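About Flillero

Flillero is a learning center for people who teach without being called teachers: club leaders, museum guides, trainers in workshops and parents who run a weekly group for children. They know their subject very well, and many of them were never shown how to plan a lesson. We offer them short courses, and after the course we stay in contact.

The center was started by Jabari Muriithi, who worked for many years with after-school groups and wrote his session plans on the back of old attendance sheets. Other leaders began to ask for copies. The plans became a folder, the folder became a course, and the course needed a room with a door that closes. We still use the same form he made at that time, with one column for what the leader does and a wider column for what the learners do.

Our main course is called Kurora. It has evening meetings and two practice sessions with a real group. Each participant brings a topic from his or her own work and teaches it to the others, who afterwards say what they understood and where they became lost. This part can be uncomfortable in the first week. We keep the comments short and in writing, so that everybody can read them again at home.
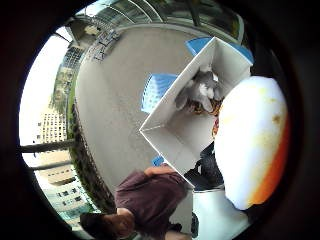

An open box with something gray and white and furry inside

Cabral is our second course, for people who already lead groups and want to work on questions and discussion. There is very little theory in it. Participants record ten minutes of their own session, listen to it with a partner and mark each place where they answered their own question. Most are surprised by the number of marks. The course starts every May, and the groups are small, so please write to us early if you want a place.

Members can also use Undulia, our library of session plans. It now holds 1,211 plans, and 296 of them are translated into at least one other language. Every plan was used with a group before we accepted it. If you send us a new plan, please write also what did not go well – other leaders find this part the most useful.

We are a small staff and we answer messages in the order they arrive, normally in the afternoon. Visitors are welcome to sit in on one evening of Kurora before they register. There is no fee for this visit, but we ask you to tell us in advance, as the room is not large and we like to have a chair ready for you.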